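Komcombe to Open Second Makholm Pottery Studio in September

MAKHOLM, August 20, 2018 – Komcombe, the ceramics and tableware company, today announced that it will open a second studio in Makholm this September, adding 300 square metres of workshop space and 10 permanent jobs.

The new studio, on the former Perron goods yard, will house two kilns, a glazing room and a public classroom. It will produce the Collari range of mugs and bowls, until now made entirely at the company's original site.

"Demand for Collari has outgrown our present workshop, and we are pleased to be able to expand within the town," the company said in a statement.

Evening classes for beginners will be held in the classroom, with places limited to five per session. Bookings open on the first of the month.

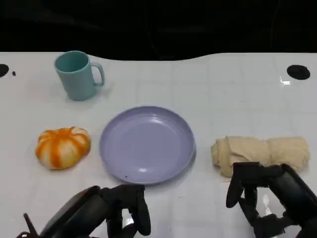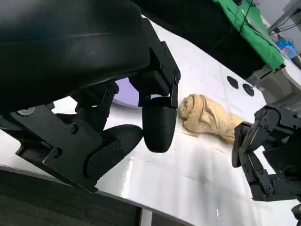
The existing studio and shop will keep their current opening hours throughout the move. Trade customers with orders in progress will be contacted by the sales office to confirm delivery dates.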